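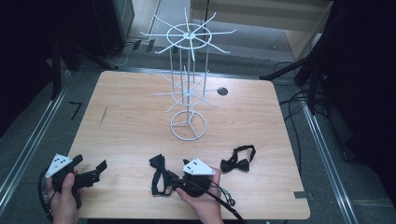 White wire rotating stand with two tiers of arms; black bow ties on the table.

Bulloreo rents formalwear accessories to schools and choirs. Its stockroom manager, who has run the back shelves for 16 years, spoke to us in February about how neckwear is stored between rentals.

Bow ties used to go into flat drawers. "You opened a drawer and got a knot," the manager said. "The straps wrap around each other. Pulling one out meant pulling out four." The firm now hangs them on rotating wire stands bought through Malorico, a store-fixture dealer. The stockroom holds 205 black bow ties, plus a smaller number in burgundy that stay boxed.

Each tie is flattened before it is hung. The wings are pressed open by hand on the table, the strap is drawn out to its full length, and the slider is checked. The strap then goes over an arm, with the wings hanging below. "The upturned tip does the work. A straight arm would drop the tie the first time you turned the stand."

Loading order matters. The lower tier is filled first, then the top, working across from one side to the opposite side so the weight stays even. The top ring is wider and its arms are longer, and a stand loaded on one side only will lean. Bulloreo puts no more than 30 ties on a stand.

Creased wings are set aside for steaming. Pins and clips are not used on satin - they leave marks that steam does not remove.

Asked about covers, the manager said the loaded stands get a cotton sheet at closing time. "Lint shows on black. A sheet is cheap."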